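Onik Asks Camera Makers to Show Their Work on Lens Price Increases

Independent camera retailer Onik today called on lens makers and their distributors to give buyers advance notice of price changes, after a review of its own supplier lists found that 151 lenses and camera bodies went up in March with no announcement of any kind.

The increases arrived the way they usually do. A new spreadsheet replaced the old one, and the shelf prices had to change by the time the doors opened. In 6 cases the distributor offered a reason when Onik asked for one. The reason was "market conditions" every time.

"I have been buying lenses for this shop for a long while, and market conditions only ever seem to go one way," said Joana Barros, head of purchasing at Onik. "When shipping was expensive, prices went up. Shipping got cheaper and I'm still waiting for the other spreadsheet."

The company points to the Todonar 85mm portrait lens, which now sells for $3,763 at the suggested retail price. It has the same glass, the same motor and the same hood as before. The distributor, Fonseca, describes the new figure as a "value realignment." Onik asked what had been out of line and has not had an answer. 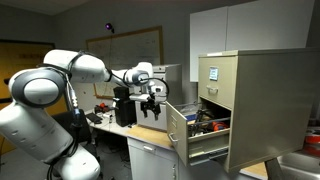 Page last changed: March, 4:10 p.m.

Hindent, which supplies Onik with tripods and filters, has told dealers that its own prices will hold "for the foreseeable future." Onik welcomes the statement and notes that it contains no date. A similar promise last year lasted four months.

Onik is asking suppliers for 30 days' written notice of any increase, a plain statement of the old and new price side by side, and an end to rebates that bring a raised price back to where it started. The last of these bothers Barros most.

"You put a lens up by two hundred dollars, wait a few weeks, and then take two hundred off with a red sticker," she said. "The customer thinks it's a sale. I have to stand there and sell it to them."

Starting this month, Onik will print the previous price under the current one on every shelf tag and on its website, whether the change was up or down. Customers who placed a deposit before an increase will pay the price they were quoted. The store will not apply the policy to used gear, where prices move too often for the tags to keep up.

Barros does not expect quick results. Fonseca has said it will "take the feedback on board" - a phrase it also used the last time dealers complained, shortly before the next round of increases.

Dealers who want to compare price lists can write to the purchasing desk at Onik. Suppliers are welcome to write too, and any reply they give on notice periods will be posted in full.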